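Members / Tool Room / Frequently Asked Questions

Skundow Tool Room: Borrowing and Use of Clamps

The following answers apply to all members of the Celthorpe and Baxter sites.

Which clamps may be borrowed?
Bar clamps of every size may be borrowed for seven days. Larger clamps are kept on the tool board, and a member may hold no more than four at one time.

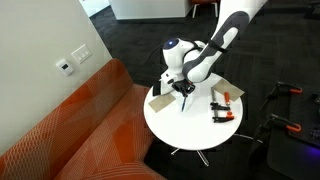

Loans may be renewed once, either at the desk or by telephone. Items reserved by another member may not be renewed.

May small jobs be done in the lounge?
Light gluing and clamping are permitted at the round white table. Sawing and power sanding must be done in the workshop. Members are asked to keep glue and finishes off the orange seating and to clear the tabletop before leaving.

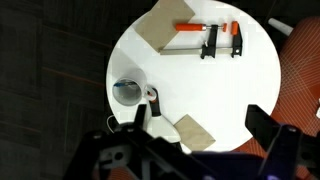
How tight should a bar clamp be?
Tighten the handle by hand until the joint closes and a thin line of glue appears along it. Pliers and wrenches may not be used on the handles.

What is the charge for late return?
The charge is 30 cents per clamp per day. Accounts with unpaid charges are suspended until the balance is cleared.

How should dried glue be reported?
Return the clamp with a repair tag and complete Form 101. Members should not scrape the bar or jaws themselves.

Contact the Tool Room desk, extension 470 | © 2021 Skundow | Back to top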